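Ticket: Hando ticketing – author talk at Vrabec Books, member price not applying
Status: Reopened
Priority: Normal
Product: Hando Events, with Vodport mailing list sync

Opened by the press office, Plamell Editions

We're launching a memoir with a talk and signing, and members are meant to get in free. The member code works when we test it. For real members it mostly doesn't. Our list has 2,000 names on it and Hando says it imported 566. The sync page in Vodport shows a green tick and the word "Complete". Complete according to what?

Tried so far:
– logged out and back in, as your help page suggests for everything
– ran the sync again, same 566
– exported the list by hand and opened it, all the names are there

Support, first reply

Thanks for getting in touch. This can happen when a list goes over the plan limit. Your plan covers up to 3,000 contacts, so please check you haven't passed that.

Plamell

We haven't. 2,000 is less than 3,000. I said so in the ticket.

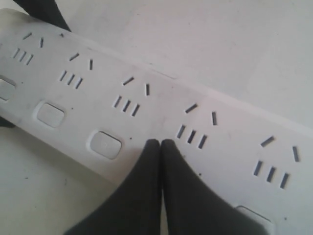 Support replied that members with no postcode on file may be skipped during import, and asked whether the field was marked as required.

Plamell

It was marked as required. I don't remember anyone here setting that, but fine. I've turned it off and run the sync again. The count went up, then the page timed out after 4 minutes. A member in Halifax has since got her free ticket. One ticket doesn't convince me, and I'd like the full import log before we send the reminder email.

Support

Log requested from the Vodport team. Leaving this open.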